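Kadetti Clothes Exchange
Minutes of the April planning meeting, back room, Weltport Hall, 7.30 pm

Present: Krystyna Jakubowski (chair), Areti Ververidis, Darnell Achterberg, Wanda Chmielewska (minutes)
Apologies: Mieczysław Kołodziej

1. Minutes of the last meeting
Agreed, with one correction. Darnell did not "offer" to wash the leftover stock. He was asked and said he would think about it.

2. Stock
Areti reported 76 items on the rails and 11 put by for mending. Krystyna asked how many of the 11 were in the mending pile at the previous meeting. Areti said nine. Krystyna said that in that case it was a storage pile and should be called one.

3. Sorting knits and jersey
Areti wants every knitted or jersey top laid on the white table and checked under a good light before it goes out. Her view is that small holes only show once the cloth is pinched up or pulled a little, and that a quick look on the hanger misses them. Darnell doubted this. He has been looking at things on hangers for years and has had two complaints, one of them about a zip. Wanda said most people bringing clothes home from an exchange expect the odd snag.

The red knit was discussed for longer than it deserved. There is a tiny dark dot on it, which Areti thinks is a hole and Darnell thinks is a bit of loose thread. Krystyna could not say either way and did not see how the meeting was going to settle it by talking.
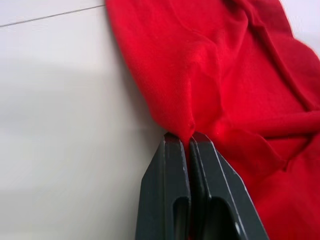 4. Grading labels
Areti proposed three grades: good, fair and mend. Wanda asked who would decide between good and fair, given item 3. No answer was minuted because none was given. Agreed to try two grades, "out" and "mend", until the summer exchange. Darnell wished it noted that this is what we do already, without the labels.

5. Bozkurt steamer
Bozkurt have quoted £67 for the hire of a steamer for the weekend. Krystyna was not persuaded that creases have ever stopped anyone taking a free jumper. Areti said the rails look sad. Deferred – Wanda to ask whether the price includes delivery, as it did not last time.

6. Any other business
The hall wants the white table left clear after use. Darnell asked for the key to be returned to its hook.

Actions
Areti: check the knits her way, note how many go to mend.
Wanda: ring Bozkurt.
Darnell: still thinking about the washing.

Meeting closed at 9.05 pm.

Kadetti Clothes Exchange, c/o Weltport Hall | Contact the secretary | Back to top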